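Trarley Village Hall: floor and stage restoration
Progress report to the Andivero Community Fund
Second report, covering the winter period to March

Dear all at the Fund,

We promised you a report at the halfway point and we've reached it, with the hall still standing and the dancers back in it on Wednesday evenings! There is a great deal to tell you, most of it good, and one part where we need your agreement to move some money. That part is under "Budget" if you'd like to go straight to it.

Where things stand

When we last wrote, the main floor had been lifted along the north wall and we were waiting to learn how far the damp had got. The answer was two joists and the ends of a third, which was much less than we had feared. The survey had allowed for seven. The new joists went in before Christmas, the airbricks on that side have been opened up again (three of them had been painted over so many times that they looked like part of the wall), and the moisture readings under the floor have come down at every visit. Our joiners, Steinbach, would like one more set of readings in the spring before they close the last inspection hatch, and we're happy to wait.

The old floorboards have gone back down over nearly all of the main room. We were able to keep far more of them than the first estimate suggested. The boards from under the piano were past saving, and so were those by the kitchen door, but everything else was lifted, cleaned, de-nailed and relaid in the order it came up. If you come and visit, and we very much hope you will, look along the line of the windows towards the stage. You can see the old badminton markings running straight and true again, and several people who played on them in the seventies have come in specially to stand on the baseline.

The stage

The stage has been the big piece of work since New Year. The old front was a patchwork of hardboard and bits of wardrobe, and it came away in an afternoon. Behind it the frame was sound, so the plan to rebuild the whole stage has shrunk to a new front, new steps on both sides and a proper set of storage boxes that roll out from underneath. The chairs will live in those, and the corridor to the toilets will be clear for the first time since most of us joined the hall.

The boxes and steps are being made in the workshop at Estow by the evening woodwork class, with Helmut Hamann teaching. This was the part of our application that your panel asked most about, so I'm delighted to say that it has gone better than we dared to put on the form. The class filled up in the first week and there is now a waiting list. Some of the group had never held a plane before the autumn and are now arguing quite fiercely about glue.

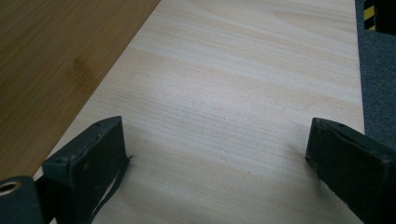
Bare timber, with the grain showing well.

Helmut has been strict with them about preparation. Every piece is marked, cut, planed and sanded before anyone is allowed near the finish, and each student signs the inside of whatever they have made. The signatures won't be visible once the boxes are under the stage, but we know they're there, and so will whoever opens the stage up in fifty years' time.

Two of the rolling boxes are finished and have been tried out in the hall, loaded with chairs. The first one ran beautifully. The second pulled to the left and had to have its castors reset, after which it ran beautifully too. Four more are under way. The steps are a little behind the boxes because we changed the height of each tread after talking to the over-sixties lunch club, who pointed out that the drawing suited a person of about twenty-five. The new rise is gentler and there will be a handrail on both sides.

People using the hall

We closed the main room for six weeks and kept the small room open throughout, which was a squeeze. The playgroup, the lunch club and the parish meetings all shared it on a timetable that took up most of a sheet of wallpaper. Even so, we recorded 1,585 visits to the hall over the winter. Over the same months last year, with both rooms open, the figure was 1,793. We had told you to expect a drop of half, so this was a lovely surprise, and it says a lot for the patience of the groups.

The first dance back in the main room was packed. The caller stopped between sets to ask everyone to listen to the floor, and then had us all stamp once, together. No rattle! The old boards used to answer back from the far corner a moment later, and I admit I slightly miss it.

We've had three new enquiries for regular bookings since word got round: a tai chi class, a choir that has outgrown its church room, and a repair café that would like the first Saturday of the month. The choir came to try the acoustics and stayed for an hour longer than planned. They would like the stage curtains left open when they sing, so we've made a note of that for the booking form.

Budget

The saving on joists came to £3,129 against the original estimate. Against that, the electrician found that the supply to the stage lights ran through the floor void in old rubber-covered cable, and it had to be replaced at once. That job had no line in our budget. The cost was £2,000, and we paid it from the hall's own reserves so that work could carry on.

We would like to ask the Fund for two things.

First, your agreement that the £2,000 for the rewiring can be met from the joist saving, so that our reserves go back to where they were. The electrician's invoice and test certificate are attached.

Second, your agreement that the remaining £1,129 can go towards the handrails and a better finish for the main floor. We had budgeted for a basic varnish. Steinbach recommend a hardwearing oil that can be patched in small areas without sanding the whole room, and with the playgroup's tricycles in mind we think it would be money well spent. They have put a test patch by the back door, where it gets the muddiest feet in the building, and so far it is wiping clean with a damp cloth.

All other lines are within budget. The skip hire will come in slightly under, thanks to a neighbour with a trailer and a great fondness for firewood.

What has been difficult

The delivery of the new joists was late, and for nine days we had a large hole in the floor and nothing to put in it. We should have ordered earlier and held the timber at Estow, where there's space. We have done exactly that for the remaining stage timber.

We also underestimated how much dust would travel. The kitchen cupboards were sealed, but the piano was only covered with a sheet, and it needed a proper clean and a tuning afterwards. For the floor finishing it will be moved out altogether – it's going to spend a fortnight in the church, where the organist is rather looking forward to it.

Lastly, we were slow to tell the groups about changes to the dates. The lunch club turned up twice to a locked door, once in sleet. There is now a noticeboard outside as well as the email list, and somebody rings the lunch club as well.

Next steps

The final moisture readings come first, then the last hatch can be closed. The stage front will be fitted once the steps are ready, so that everything meets neatly at the corners. The remaining rolling boxes should be finished by the end of the summer term, and the class has asked whether it can carry on afterwards and make a new hatch counter for the kitchen. We haven't costed that, and it falls outside this grant, but what a nice question to be asked.

The main floor will be oiled in the school holidays, when the playgroup is away. It needs three clear days with no feet on it at all, and we've already begun warning people.

We'd like to hold an open afternoon when the stage is done, with tea, a few tunes from the dance band and a chance to roll the boxes in and out. We will send you dates as soon as the steps are in, and please bring flat shoes if you'd like to dance.

With warmest thanks for your support,

The Hall Project Group, Trarley

Attached: rewiring invoice and certificate; moisture readings to date; revised budget sheet; winter attendance record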